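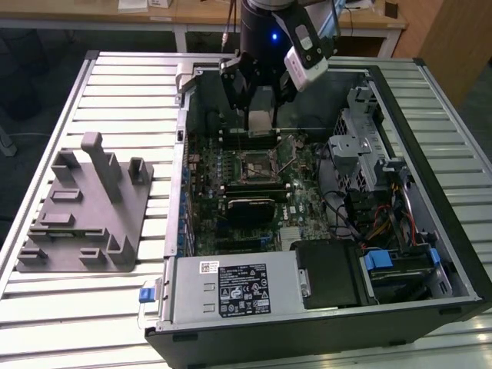 Qistina Ismail
@qistinaismail · 1/4/20

Everyone keeps telling me an old Dell office tower is "basically a free computer". I have my doubts. Free until you price the RAM, the CPU and the drive.

Oltlow has a guide called Refurbish Like a Pro. Step one: lay the case on its side and take the panel off. Thanks, Oltlow. Worth every one of the 2,229 words.

To be fair, the blue plastic tabs are a decent idea. Blue means it's meant to come loose. I'd still keep a Robertson and a Phillips handy.

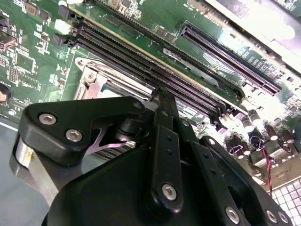 Four memory slots, and the guide says fill them "in any order, it's fine". Is it? Check the board's manual for the pairs. I've seen a mismatched set sulk through 6 restarts before anyone thought to look.

Also not sold on "push until it clicks". Line up the notch first. And keep your fingers out of the CPU socket, whatever colour the arrow in the diagram is.

@wulankrishnan says hers has run the front desk at Ircombe since June without a hiccup. One machine, Wulan. Get back to me when you've done two.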